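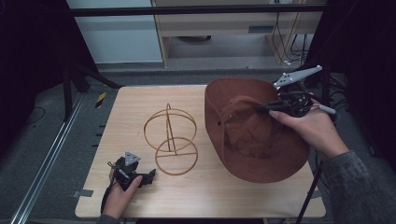 Hestura买卖旧军服上的纽扣、臂章和领章，也替人看东西，看完出一份书面意见。这一行最常见的毛病，是从一个小零件一口气推到一场战役。拿一顶锈红色的渔夫帽来说，帽冠靠上沿有个小小的金属气眼，能从气眼推出什么？推得出帽子上有个气眼。年代、产地、谁戴过，一概推不出来。换成一枚有锚纹的纽扣，很多人就忘了这个道理，纽扣还没翻过来看背面，舰名已经报出来了。我们的工作有一大半是把这种话往回收。

关于我们

店是Raghda Yammine和Samira Saliba两个人合开的。Raghda先前在拍卖行写目录，写了许多年“品相极佳”，写到自己看见这四个字就烦。Samira学的是纺织品修复，对臂章背面的兴趣远大于正面。她们第一次打交道是为了一批海军纽扣，一个是卖方的编目人，一个替买方验货，两边意见相左，信写得都不客气。后来证明Samira对的地方多一些，Raghda至今认为其中一枚还可以再争。

店名没有典故。经常有人来问Hestura是不是某艘船、某个要塞或者某种古语，都不是，当时注册只求没有重名。同行里用番号、军舰、将军姓氏做店名的很多，看着确实气派，可是店名气派和货真不真之间有什么关系，我们看不出来。

我们卖什么

金属纽扣占大头，陆军、海军、地方民团、制服公司给铁路和邮政做的都有。后面这一类常被当成军品卖，价钱翻上去，其实图案里那顶冠或者那只号角根本不属于任何部队。我们照铁路扣的价钱卖铁路扣，所以有些客人觉得我们便宜，也有些客人拿着在别处买的同款来，看完标签很不高兴。

布质臂章和领章次之。刺绣的、机织的、印花的分开放，分开标价。勋章我们不碰。勋章的授予记录、刻名、补发、改刻，每一项都够一个人研究半辈子，我们两个人没有那个本事，不想装作有。武器、弹药、人体遗物相关的东西也不收，来信问一百遍还是不收。

目前网上目录里挂着400件，这个数目是刻意压住的。再往上加，说明文字就得靠复制粘贴，而复制粘贴正是这一行错误传播的主要途径。同一句错话，从一本旧图录抄到一家店，从一家店抄到论坛，再从论坛抄回新的图录，加了脚注，看上去就成了定论。我们追过几句这样的话，追到头往往是某位作者在某一页的图注里随口一猜。

品相怎么写

我们不用“极佳”“罕见”“博物馆级”。“罕见”尤其可疑，卖家说罕见，多半是他手里头一回有。“博物馆级”更说不清楚，博物馆库房里破烂多得很，保存它们的理由和好看没有关系。

纽扣写这几样：正面磨损到什么程度，图案哪一处平了；镀层剩多少，剩在哪里；扣脚有没有松动、补焊、换过；背面有没有厂商戳记，戳记能不能读全。读不全就写读不全，看得见的字母照录，看不见的用横线，不替它补齐。补齐戳记是一种很体面的造假，做的人多半还觉得自己在帮忙。

布章写线的状况、底布的状况、有没有从衣服上拆下来的针脚、背衬是不是原来的。紫外灯我们也用，但请别太迷信它。线在紫外灯下发亮，常被当成现代仿品的铁证。洗衣粉里的增白剂一样会亮，一块老臂章只要后来跟着衬衫进过洗衣机，就可以亮得很难看。反过来，不亮也不等于老，做旧的人又不傻，买不发亮的线并不难。灯只是一条线索，和手感、织法、剪口放在一起才有点用处。

还有一件事要说在前面：闻味道不算鉴定。有人信誓旦旦说能闻出年代，我们闻到的一般是樟脑、烟和地下室。

关于来历

“家属直接转出”是标价时最值钱的一句话，也是最难查的一句话。家属多数是诚实的，诚实的人也会记错。祖父的抽屉里有一枚扣子，不代表扣子从祖父的制服上来。士兵换东西，捡东西，买纪念品，孙辈后来又往抽屉里添东西。等抽屉连同故事一起卖给第一个贩子，故事已经很整齐了，整齐得让人不放心。

我们的做法是把故事和物件分开写。标签上面一栏写物件，凡是看得见、量得出的写在这里。下面一栏写“随物口述”，照原话记，注明是谁在什么时候对我们说的，不润色。卖价只按上面一栏定。有卖家为此把货拿走，去了肯为故事付钱的地方，我们祝他顺利。假如有信件、军籍簿、照片一类的纸质材料，会单独核对，核对得上就说核对得上哪一点，别的不顺带沾光。名字相同这件事我们不当证据，部队里重名的人太多。

说一个自己的例子。几年前收进Moldovan旧藏的一批纽扣，装在7个雪茄盒里，每盒贴着手写的战役名称，字迹漂亮，墨水也老。老太太的侄子很笃定，说叔公是一处一处亲自捡来的。我们差点信了，字实在好看。Samira把盒子里的扣子全部翻过来，发现写着较早那场战役的盒子里，有几枚背面的厂名是后来合并之后才启用的。盒子是老的，字是老的，扣子也是老的，凑在一起的那个说法站不住。最后这批东西拆开来按纽扣卖，盒子另外送给了侄子，他没有要，现在还在店里装回形针。

收费和鉴定意见

书面意见每份收固定费用，不按估价的百分比收。按百分比收费的鉴定人，东西越值钱他拿得越多，我们不认为人人都会因此说谎，只是想不出客户凭什么要冒这个险。在我们这里，看出来是真是假，价钱一样，看不出来也是一样。

看不出来的情况比客户预想的多。意见书末尾有三个选项：与所称年代相符、与所称年代不符、无法判断。有客人要求把“相符”改成“确认为真品”，这个我们不改。相符的意思是我们没有找到反对的理由，也许别人找得到。意见书不附估价，不附金边，也没有防伪全息标。全息标贴纸批发很便宜，防的是什么我们一直没弄懂。

寄照片来问可以，免费，但只回答照片能回答的问题。正面一张、背面一张、侧面带尺子一张，光线从旁边来。手机放在台灯底下直拍，反光会把戳记吃掉。问“值多少钱”的邮件请先想一下，您准备拿我们的答案去做什么。要投保的话，保险公司一般有自己认可的估价人，先问他们比较省事。

买错了怎么办

所有货品30天内可退，不问理由，原样寄回即可，退货邮费由我们出一半。如果是我们描述有误，没有期限，全部退款，邮费全出。这一条不是慷慨，同行大多也写着终身保真，区别在于谁来判定“假”。有些店的条款要求买家提供两位“公认专家”的书面证明，谁公认由店家说了算。我们的规定是：买家拿得出具体理由就行，哪怕理由是从一本便宜的旧图录里翻出来的，我们照样去查。查下来买家对，目录页上的原文不删，加一行更正，写明哪里错了。更正列表公开放在网站上，到现在有22条，其中一条更正本身又被更正过一次，很难堪，也留着。

难堪归难堪，我们宁愿客人看到这份列表再决定买不买。一家卖了许多年老纽扣、从没承认过看错的店，您可以自己估计一下它的可能性。

与其他机构的关系

Flanley是我们的运输和仓储合作方，只管装箱和投递，对货品真伪不负责任，请不要打电话去问他们的司机。Wirel是目录所用的网站系统，网页上偶尔出现的“您可能也喜欢”由系统生成，我们关过，更新之后又开了。系统认为买过炮兵纽扣的人会喜欢女童军臂章，依据不明。

我们不是任何部队、退伍军人团体或纪念馆的官方供应商，也没有得到谁的授权。网上有店铺把军徽放在首页正中，旁边写“官方”二字，点进去是马克杯。商品页上出现某支部队的名称，只说明图案属于或者据称属于那支部队。

我们也不参加收藏展上的“最佳藏品”评比。Raghda做过一次评委，奖给了灯打得最好的那个展柜，她自己也投了票，事后想想不太服气。

清洁和保存

客人问得最多的是怎么擦亮。我们的回答是别擦。擦亮膏里有磨料，每擦一次就少一层，镀金薄的扣子擦两三回便露底。已经擦过的，我们在说明里写“曾抛光”，价钱降下来。有人坚持认为当年的士兵天天擦，所以擦才是“原汁原味”。当年的士兵擦完是要挨检查的，您没有这个压力。

绿锈分两种，硬而平的可以不管，粉状、会掉渣的要单独隔开，找懂金属修复的人看。网上流传的番茄酱、可乐、牙膏等偏方，效果都很明显，明显到无法挽回。布章平放，避光，垫无酸纸。塑封最省事，也最糟糕，热压之后背面再也看不成，而背面恰好是大家将来要看的地方。市面上标着“档案级”的袋子，请看材质成分，只写“档案级”三个字等于没写。

陈列用的绒布板也请留神，有的染料会和铜起反应，过一个夏天，扣子背后一圈黑。我们吃过这个亏，板子是花了不少钱买的，包装上印着“收藏家之选”。

卖给我们

想出让藏品的，请先写信，附照片，不要直接寄货。我们会说清楚要哪些、不要哪些、出多少钱，报价写在纸上。整批卖通常比挑着卖吃亏，您有时间的话可以多问几家，拿我们的报价去比也行。代售也接，抽成写在合同第一页。遗产整理的情况请不要急，我们见过葬礼之后第三天就把东西全部处理掉的，到了八月又来问能不能买回去，那时多半已经散了。

如果您只是想知道祖母针线盒里那枚扣子是什么，也欢迎写信，只是要有心理准备，答案很可能是大衣扣。

到店须知

店面不大，看货须预约，一次接待一组。纽扣可以上手，请从侧边拿。布章由我们来翻。放大镜店里有，您带自己的也可以。咖啡请留在门口的架子上。想讲价可以讲，标签上没有为讲价预留的余地，所以结果一般让人失望。

本页文字最后修订于2022年8月3日，修订内容：删去“业内领先”一词，该词系网站模板自带，挂了多久我们没有查到。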